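Filed under: Self-driving, Papers I argued with

The straight line is still winning

I've now read the Bomgate write-up three times, and I like it less each time. The claim is simple enough. You show a network the view through a windshield, it draws the path the car should take over the next 5 seconds, and the path lands very close to what the human driver did. No map, no lidar. The error number at the top of the results table is small, and people have been passing that table around since July as if country roads were done.

I don't think country roads are done. I spent most of a Sunday going through the clips that come with it, and most of them are some version of a two-lane road heading off between trees and houses, with a car coming the other way if you're lucky.
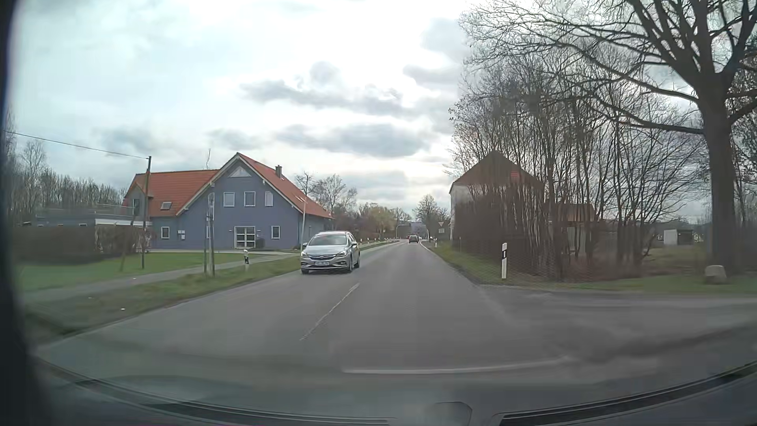 Tala Akl
Perception engineer, mostly on farm vehicles. Opinions mine.

My complaint is with the scoring. Bomgate is tested on recordings. The model makes its guess, the guess is compared with what the driver did, and then the next piece of recording is fed in no matter how bad the guess was. If the model drifts a foot toward the oncoming lane, it never has to look at the road from a foot over. The human in the recording put the car back in its lane already. Anyone who has tried to get a machine to follow a crop row knows the trouble starts after the first small mistake, and that part has been left out of the test.

The other thing is what the test set is made of. There are 2,476 clips in it. Sem Mulder and I looked through 500 of them, picked at random, and sorted them by whether the driver did anything other than keep going. Most went in the "keep going" pile. So I wrote the dumbest baseline I could think of: take the car's current speed and steering angle and hold them. No camera at all. It came in a hair behind Bomgate on the full set, and on the keep-going pile it came in ahead.

That baseline isn't in the paper. There's a comparison with an older network from the Fluvberg people, which Bomgate beats easily, but I'd like to know what my dumb baseline would have done to that one too.

I'll be fair about the bends. If the road curves left up ahead and there's a side road joining before it, holding the wheel where it is won't get you around, and the network does see the curve coming. It handled nearly all of the gentle ones we looked at, including a few where the edge line turns to dashes at a junction and I expected it to wander off down the side road. I was ready to be mean about those and couldn't be.
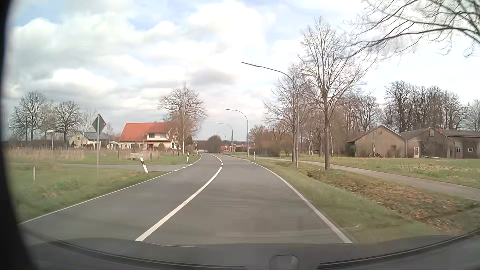
What happens at junctions

Junctions are where I'd want the evidence, and there's one paragraph on them. It says performance is "comparable." Comparable to what, I couldn't find.

Think about what's in view at a big rural crossing. You can have a stop sign and a traffic light on the same pole, with the sign counting for nothing as long as the light is working. There are signals facing you and signals facing everybody else, the backs of other people's signs, arrows for towns you aren't going to. A driver sorts that out without much effort. If the model has sorted it out, great, but the score can't tell us. A car standing at a red light has a speed of zero, and a model that has learned "I'm not moving, so I'll keep not moving" gets full marks for every second of the wait without ever finding the lamp.

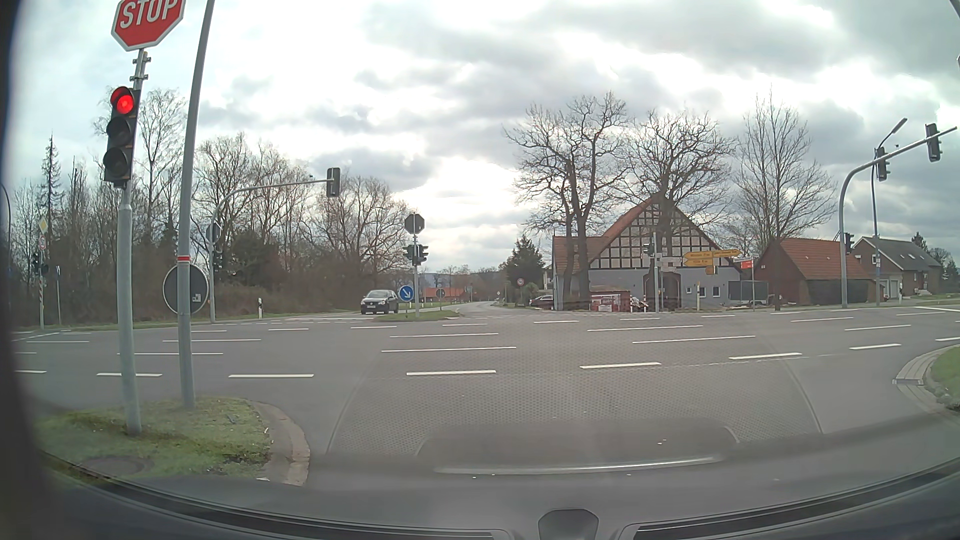 Noura Moussa suggested the obvious check, so we ran it. Take the stopped clips and paint over the signal head with a gray patch. If the network is reading the light, the predicted path ought to change, or at least get less sure of itself. Across our stopped clips the path hardly moved. Then we left the lights alone and fed in a false speed of a slow walk, and it happily drew a line straight out across the junction, red lamp and all.

I want to be careful here because it's a small pile of clips and a crude patch. Randa Masri pointed out that a gray blob is itself something the network has never seen, and it may just be ignoring it. Fair point. The false speed result bothers me more, and I haven't heard a good explanation for it.

What I'd like to see from the authors:

- The hold-everything baseline, in the main table
- Scores split by straight road, bend and junction
- A simulator run of even 1,000 short drives where the model's own mistakes come back to it
- The same test with the speed input taken away

The last one would take an afternoon. I asked, and got a polite reply saying that speed is "always available on a production vehicle." Sure it is, and so is the steering angle, which is how my two-line script ended up this close to their network.

I'm going to rerun the stopped clips with the lamp swapped to green in place of the gray patch, which should answer Randa's objection. If it changes the picture I'll put the numbers up in a new post.

Contact | RSS | © Tala Akl | Back to top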